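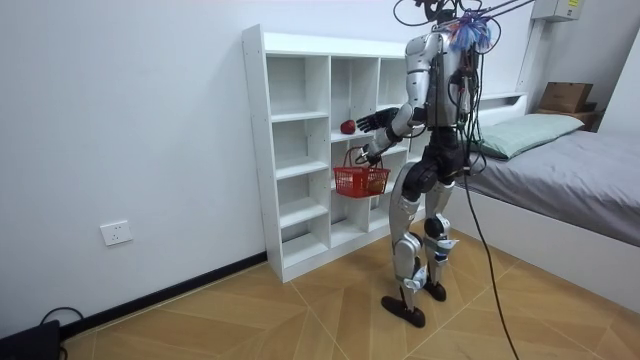 Nov 23, 2021
By the Andadby Housing Office

Andadby lets furnished study bedrooms to students and trainees for periods of three months or longer. The answers below cover the questions most often put to the office by new tenants and by those preparing to leave. Open shelving, such as the tall white unit divided into compartments, counts as furniture belonging to the house and must stay in the room for the whole of the tenancy. Food may be kept on it, and an apple on a middle shelf will trouble no one – but cooked food belongs in the shared kitchen.

How much is the deposit?
The deposit is £400 for every room, whatever its size. It is payable before keys are issued and is held by Prido, the deposit service used by all Andadby houses. Tenants receive a certificate by post.

May I bring my own furniture?
Small items such as a desk lamp, a chair or a bedside table are welcome. Beds, sofas and wardrobes may be brought in only with written consent. Requests should reach the office at least 2 weeks before the item is delivered.

May I fix things to the walls?
Nails, screws and adhesive hooks are not permitted. Picture rails are fitted in the Mokora building and may be used for light frames. Tenants in the Azar building may ask for a pinboard, which will be put up by the maintenance team without charge.

Who is responsible for cleaning?
Each tenant cleans his or her own room. Kitchens, stairs and shared bathrooms are cleaned by the house staff on weekdays. Washing-up left in a kitchen sink overnight will be removed to the crate beneath the worktop.

How do I report a fault?
Faults should be entered in the book at the front desk or sent to the office by email. Loss of heating, leaks and broken locks are treated as urgent – please telephone at any hour.

May guests stay overnight?
A tenant may have a guest for up to 3 nights in any month. Guests must be signed in and may not be left in the building alone.

What happens when I leave?
The room is inspected on the last day of the tenancy. Shelves and drawers must be cleared and wiped, and both keys returned to the front desk. Tenants leaving in August should book their inspection early, as most contracts end in that month.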